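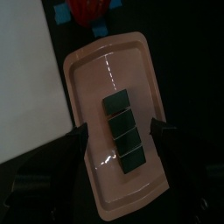
Four green blocks in a row on the tray, and the fingers still open.

4 min read

My mother calls me every few weeks to ask if the robots can do her dishes yet. I've been telling her "soon" for so long that I figured I should go spend some real time with one before I said it again! So I borrowed the Hilico, a tabletop arm with a two-finger gripper that Lakard sells to small shops and (bravely) to people at home, and I gave it chores. Small ones. Put the blocks on the tray. Put the utensil back in the cup. Clear the board.

Let's start with what I liked. Blocks are its happy place. It picked up a block and set it down next to the last one, over and over, and it got the hang of the tray faster than I got the hang of the software. I ran 200 block moves over the two weeks I had it and it dropped 2. My nephew can't match that, and he's seven.

Then I moved on to the stuff that lives in a kitchen, and oh boy. Handles are hard. A spatula standing in a cup leans a different way every time you touch it, and the Hilico would close its fingers right beside the handle, stop, think about it, and come around for another go.

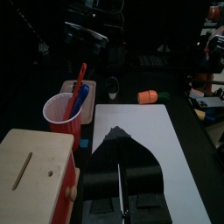

Shiny things bothered it too, especially under my lamp at night. I ended up turning the lamp to the wall, and it did a little better after that, though I wouldn't swear to it in court.

Lenka Zeman runs a packing bench and has had hers since October, and she loves it. Her parts are all one size and they always show up in the same spot. She told me she'd buy a second one tomorrow. I believe her! My kitchen is just nothing like her bench.

Setup took me a whole evening (the manual is 276 pages, and the part on teaching it a new task is near the back, why). Once you're past that, the app is friendly enough.

Would I buy it for a workshop? Yes, if the job repeats all day. For the house, no. Mom, keep the dishwasher.

14 comments | 39 shares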